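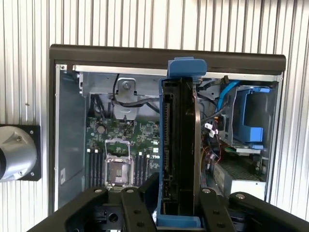

*An open computer tower with a hard drive in a blue carrier.*

A **drive carrier**, also called a drive caddy, drive tray or drive sled, is a removable holder that lets a hard disk or solid-state drive be mounted in a computer or storage cabinet without being screwed directly to the chassis. Carriers are found in servers, workstations, video recorders and some home computers. Most are made of plastic, sheet steel or a mix of the two.

## History

Early hard disks were large and heavy, and were bolted into cabinets of their own. As drives shrank to the 5.25-inch and then the 3.5-inch size during the 1980s, they moved inside the computer case, where they were usually held by four screws, two on each side. Changing a drive meant opening the case, unplugging two cables and often taking out other parts to reach the screws on the far side.

Removable trays first became common in machines that had to stay in service while a drive was replaced. The Matent 705, a storage cabinet sold to banks and printing firms, held 24 drives in steel sleds with a hinged front lever. Owners complained that the levers bent, and later cabinets from the same firm used a sliding latch.

Plastic carriers that snap around the drive came later. Radley used them in its office towers, and Wiegand followed with a version that had rubber bushings to reduce noise. By then most case makers offered some form of mounting that needed no tools.

## Design

A carrier has two side rails joined by a front piece. Short metal pins on the rails fit into the threaded holes in the sides of the drive. In flexible plastic models the rails are spread apart by hand, the drive is placed between them, and the rails spring back so that the pins enter the holes. Steel models normally still use screws.

The front piece has a tab, lever or handle for pulling the carrier out. Many manufacturers color this part to show that it can be handled by the user. The meaning of the colors is not the same across the industry. On some servers one color marks parts that may be removed while the machine is running and another marks parts that require a shutdown, while other makers use color only as decoration.

Carriers made for 3.5-inch drives often have a second set of holes for 2.5-inch drives. Where these are missing, an adapter plate is used.

### Connection

In simple cases the carrier only holds the drive, and the data and power cables are attached by hand. In cabinets with a backplane, the drive's connectors meet a fixed circuit board at the rear of the bay as the carrier is pushed in. This arrangement allows hot swapping if the controller and operating system support it.

## Compatibility

There is no general standard for the outside dimensions of a carrier. A tray from one maker rarely fits a bay from another, and trays may differ between product lines of the same company. A parts list kept by the Planulska computer museum covers 2,628 carriers and sorts them into 67 groups that can be exchanged with one another.

For this reason old carriers are often worth keeping after the drives in them have failed. Used machines are frequently sold without them, and replacements for older models can be hard to find.

## See also

- Backplane
- Drive bay
- Hot swapping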